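Truvero gridded folding mat, the large one, $27

I own too many dark clothes and one narrow dresser, so I was always going to end up buying a surface to fold on. The Truvero is pale green with white grid lines, made for cutting fabric, and sold to people like me by a shop called Tristov that knows weakness when it sees it. I've had it since August. Sweatshirts were the first test, and ribbed cuffs still do what they please.

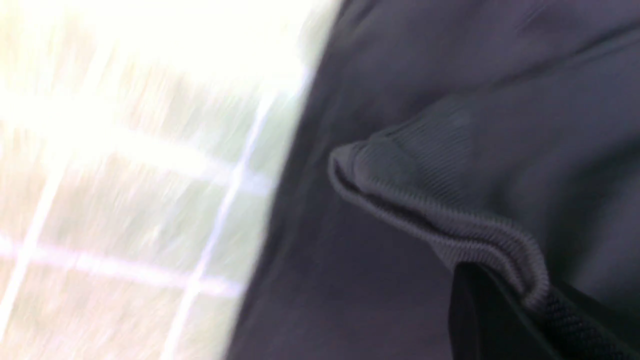

Kiều Nông thinks I'm overpaying for lines, and that a bath towel does the same job for free. She may be right. Towels creep, though, and mine has no opinion on whether a hem is straight.

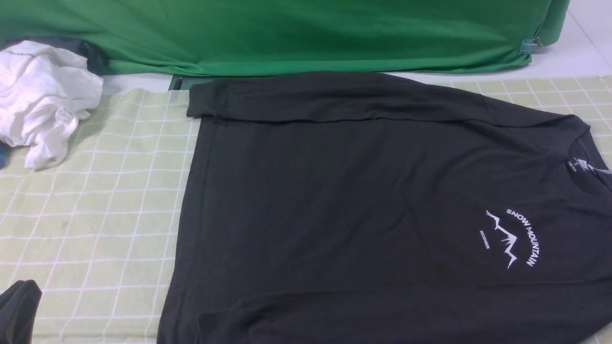
Long sleeves are where the money went. I used to fold them by feel and get a parcel with one shoulder. Now a sleeve goes in flat across the top, cuff toward the hem, as with the black SNOW MOUNTAIN shirt, and I can check the edge against a line before committing. It takes 20 seconds longer per shirt — I have the time.
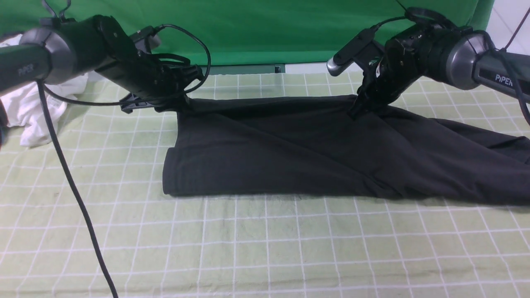
Bulk is the weak spot. Anything thick hides the lines you're folding to, and you're back to guessing, only on a nicer surface. The mat also won't roll up small, whatever the label claims. 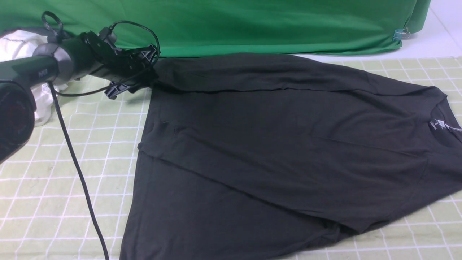 Tees don't need a grid at all, according to Hanevthorpe in the comments, who folds them in midair and has 74 in one drawer. I'd like to see the drawer. Four stars.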